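Coltmont project gallery: collecting folding examples

Wednesday, November 13, 2019

This page covers the autumn round of the Coltmont project, in which we gathered examples of people handling cloth with hand-held grippers. The examples go into a learning system that is meant to work out how to fold, flatten and stack everyday fabric. The round was run by Purificación Sepúlveda with a small group of us taking turns at the grippers. Most of the work was done in October, and the last sessions ended on Monday.

In total we kept 183 examples from 11 sessions. An example is one complete job, from picking up the cloth to letting go of it at the end. Anything interrupted by the phone, the door or a flat battery was left out of the count.

The sessions

We started with face cloths and tea towels, then moved on to pillowcases. Shirts were on the first plan but were dropped after the trial day, when a single sleeve took longer than a whole stack of towels. They may come back in the spring.

Each person did a warm-up before anything was saved. Squeezing the handle too hard makes the jaws snap shut, and the cloth gets pinched in a ridge that is awkward to shake out. After a few tries most people found a lighter grip. Two people preferred to work standing, and the rest sat down or knelt, so we have a fair mix of heights and angles.

We asked everyone to work at their normal pace. Early on there was a habit of going very slowly and carefully, and those examples look stiff when played back next to the later ones. We have kept them, marked as slow, as Ratitz wanted to see whether they help or get in the way.

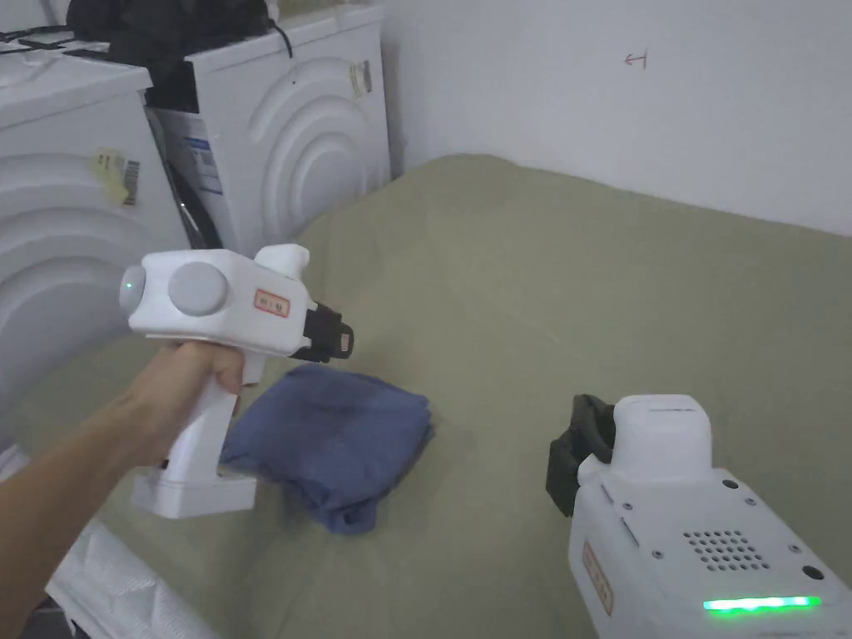
The starting position was changed after every fifth example. Sometimes the cloth was turned a quarter of the way round, sometimes it was moved nearer the person or dropped in a heap. A system that has only seen a towel laid out square tends to fail on one that isn't, and the Clima tests last year showed this clearly enough. The list of starting positions was written out by hand at first and later printed, with a box to tick for each one.

Mistakes were kept as long as the person put them right. If a corner slipped and was picked up again, that stayed in. If someone gave up and used their bare hands to finish, it went into a separate folder and does not count towards the 183. There are 13 of those, nearly all of them pillowcases. The open end gapes when it is lifted by one side, and the second fold then lands crooked.

Checking and sorting

Every example was watched back by someone other than the person who made it. The checker noted the cloth, the starting position, the number of folds and whether the end result would pass as folded. We had some disagreement over that last point. Gillies wanted the edges to line up within a finger's width, and the rest of us thought that was too strict for a tea towel. In the end we used 2 grades, neat and acceptable, and left it to the people training the system to decide which they want.

Start and stop points were trimmed by hand. This took more time than the folding did - a good deal of each example was a person settling their grip or waiting for the signal to begin. For the next round the signal will be a short beep, which should show up in the sound and make trimming quicker.

Notes were kept in one shared sheet. The first 2 sessions used a different order of columns, and these have now been moved over to match. If you have an older copy of the sheet, please delete it and ask for the new one.

What comes next

The spring round will look at thicker items, beginning with bath towels and a fleece blanket. We would also like more left-handed examples, as there are few in this set. A session lasts an hour with a break halfway through, and no experience is needed. Short sleeves are helpful, as loose cuffs tend to catch in the jaws.

Anyone who took part this autumn and would like their examples removed can write to Purificación Sepúlveda with the session number from their slip. The full set will be passed to Ratitz once the last of the trimming has been checked.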